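Two bins, one shelf, and no more drawer of shame. I've kept the odds and ends of our household in two big grey bins since December, and people keep asking how it works, mostly in the tone you'd use to ask about someone's rash. So I've written it down.

## What you'll need

- Two grey plastic bins of the same size, open at the top. Second-hand is fine. Mine were eleven dollars the pair from a bloke in Sidlow who wouldn't take ten.
- A damp cloth
- A marker and some masking tape
- One evening, and a low opinion of your own belongings

## 1. Empty everything

Tip the junk drawer, the hall table and the bottom of the wardrobe onto a sheet on the floor. All of it. My first attempt produced 436 items, which I know because my sister-in-law Wiebke Steinbach was staying with us and likes to tally things. She has declined to stay with us again.

## 2. Clean the bins, within reason

Wipe the insides and let them dry. Don't try to get them looking new. I spent an hour on the floor of the first one with a scouring paste called Drellau and achieved a slightly different shade of grey. Scratches and chalky patches are permanent, and your spare batteries won't mind.

If there's a small hole in the bottom, either leave it alone or put tape over it from underneath. Anything that fits through it was going to be lost anyway.

## 3. Give each bin a job

The front bin is for things that still need a decision. The back bin is for things that have had one. Write FRONT and BACK on masking tape, even though it's obvious. It stops being obvious at ten at night.

## 4. Keep to one half

Put undecided things in the right half of the front bin and leave the left half clear. You need somewhere to push things while you rummage, and a full bin is just a drawer without the dignity of a handle. Left-handers can swap sides. 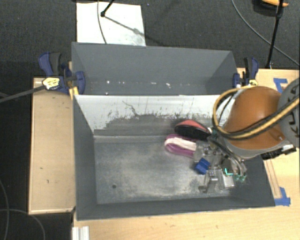

*The front bin with three things to go. Soft item folded, blue block nearest, left half clear.*

Three is a good number to stop at for a cuppa. By then you're down to the awkward ones, the sort that belong to no room and have no obvious friends.

## 5. Fold anything soft

Fold it once and lay it flat if it'll go flat. If it springs into a loop, let it. The point is to stop it swallowing the small stuff. I once lost a set of keys inside a scarf for the better part of a winter and paid Lombardi the locksmith 300 dollars for the experience.

## 6. Decide, working from the front

Start with whatever is nearest the near wall and work towards the back. Each item gets one of these:

1. It goes to the room it came from.
2. It goes in the back bin.
3. It goes to the op shop.

"I'll think about it" is how you got here. If you're stuck, ring a friend who has no stake in it. I use Akosua Ackah, who says "bin it" before I've finished describing the thing.

## 7. Put the bins away properly

One directly behind the other, long sides parallel, on a shelf at least 600 mm deep. Don't stack them. The top one becomes a table, and then you have a table with junk on it and a bin you can't open.

## Upkeep

Go through the front bin once a month. The back bin can wait until you can't remember what's in it, at which point most of it can leave.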